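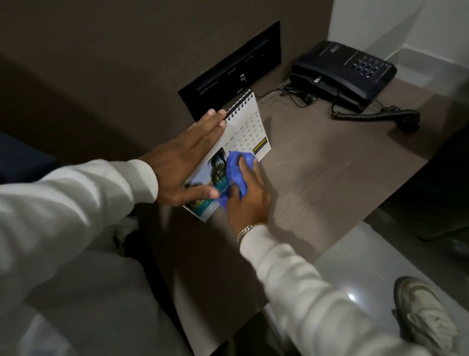

Speaker notes, September 10, 2022. Talk title: The Nightstand Fault. Slot is short so keep moving, no live demo.

OPEN

Hello, thanks. I work on room-service automation, the wiping and tidying side. Going to talk about one fault. Not a big dramatic one. A robot pulled a desk phone off a nightstand in a hotel room and kept on wiping.

Say it plain: nobody hurt, room was vacant. Phone broke. Could have been a lamp, could have been a glass with a person in the bed next to it.

Platform was the Treluvlow, two arms, mobile base. Grippers from Basix. Hotel was the Platetti. Task software ours. Will say now that the hardware did what it was told. Our fault, start to end.

WHAT THE JOB IS

Nightstand wipe. Sounds like nothing. Surface is small, stuff lives on it, stuff stays on it. You wipe the objects, you wipe between them, you leave everything roughly where it was.

What's on there that matters to us:
- something light that slides (card, pad, calendar)
- something heavy with a cord (phone)
- a wall panel right behind, you can't go past it
- cables. always cables

Person does this with two hands and never thinks. One hand holds, one hand rubs. Holding hand is flat, fingers spread, spreads the load. Rubbing hand stays close to it. This is the whole talk really, come back to it.

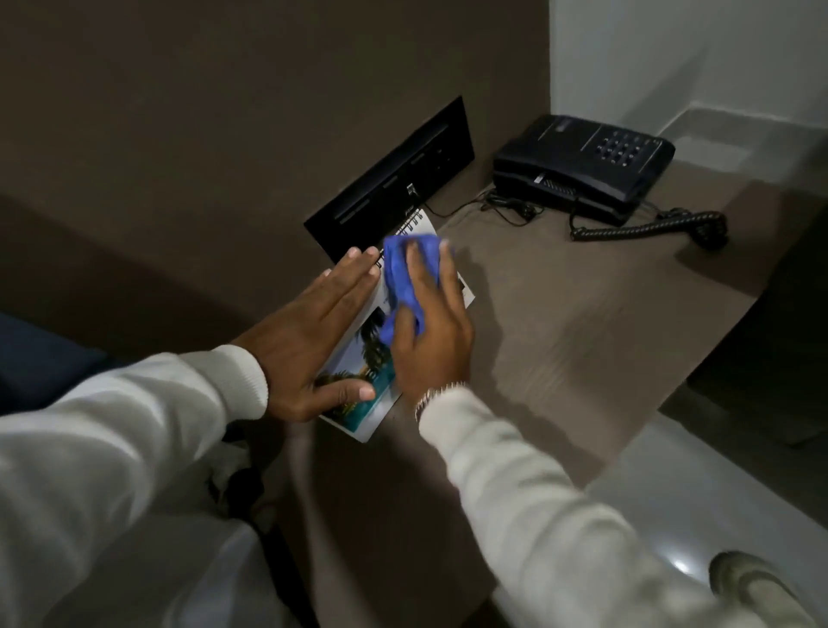 So we copied that. Left arm is the hold arm, right arm is the wipe arm. Hold arm goes down flat, waits for contact, tells the wipe arm go. Wipe arm does short strokes near the hold point. Worked well in our mock room. Very well. Got comfortable.

Ask the room: who here has a mock room? Who has tangled phone cords in it? (wait. expect few hands)

Ours had a phone. Cord was new, tidy, tucked behind. Mistake number one and we'll get to the rest.

THE FAULT, IN ORDER

December, third-floor room, afternoon run.

1. Hold arm comes down on the light object. Contact good.
2. Wipe arm starts strokes. Fine.
3. Cloth edge picks up a loop of cord. Cloth is bunched so it has folds, folds catch things. We see this in the wrist force trace later, a small rise, under the limit.
4. Limit was set for pushing. Not for dragging. SLOW DOWN HERE, people miss this one.
5. Stroke ends, arm lifts and resets to the left. Cord comes with it. Force rises again, still under, because the phone is sliding and a sliding phone doesn't pull very hard.
6. Phone goes off the front edge.
7. Force drops back to normal. Software reads normal as good. Carries on wiping.
8. Job reports complete. Green tick on the dashboard.

Pause on 8. Green tick is the part that bothers me most. Housekeeper found the phone on the floor on the next check. The system had no idea.

(If somebody asks for the video: no, can't share, hotel's call. Can show the trace after.)

WHAT WE GOT WRONG

Threshold. Single number for everything. A push into a wall panel and a slow drag on a cord are different animals, one number can't catch both. We'd picked it so the arm would not stop every time it bumped the panel. Lower it and you get stops all day. We did lower it, first fix, morning after. Stops all day. Hotel not happy.

Vision. Detector knew phone. Detector did not know cord, cord was background. Black, thin, coiled, sometimes half behind the phone. Labels in our training set stopped at the edge of the handset. I signed off on those labels.

No after-look. We looked at the table before the job and never again. Cheapest check there is and we skipped it to save time.

Hold arm released too early on reset. Both arms were in the air at teh same moment, so nothing was pinning anything down.

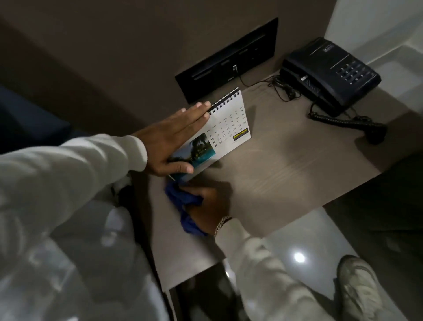 Back to holding. The hold hand is doing two jobs for a person. Keeps the object still, yes. But it also feels. If something moves that shouldn't, that hand knows first. We used our hold arm as a paperweight. Had force sensing in it the whole time, logged it, never read it in the loop. Went back through the logs and the calendar twitched under the hold arm when the cord went by. It was in there.

WHAT WE CHANGED

- Separate limits for push and drag. Drag limit looks at how long, as well as how much. A small pull that keeps going is a stop.
- Hold arm read live. Unexpected twitch = both arms freeze, cloth opens.
- Hold arm stays down until wipe arm is back and clear.
- Cloth fold changed, flatter pad, no loose corners. The Akbari pad holder, bolted on, ugly, fine.
- Cords are now a labeled class. Took longer than all the rest together.
- Look before, look after, compare. Anything gone or moved past the edge line, job is NOT complete, goes to a human.

Freeze and release order matters. Freeze first then open. We had it reversed for two builds and the cloth flicked the cord. Don't do that.

STILL OPEN

Clear cables, white cables on white tops. Poor.
Cord already hanging over the front edge before we start. Right now we skip the room and flag it. Hotel would like us to stop skipping.
Guest in the room: we don't run. No plan to change that until the drag stop has a lot more hours on it.

QUESTIONS, LIKELY

Why not unplug or move the phone first? It's a guest safety line, we don't get to touch it.
Why not suction or blowers? Noise, dust goes on the bed.
Did you report it? Yes, same day, to the hotel and to the arm maker. Write-up went to both, almost 8 pages, ask me for the short verison.

Trace plot is the last slide, leave it up during questions.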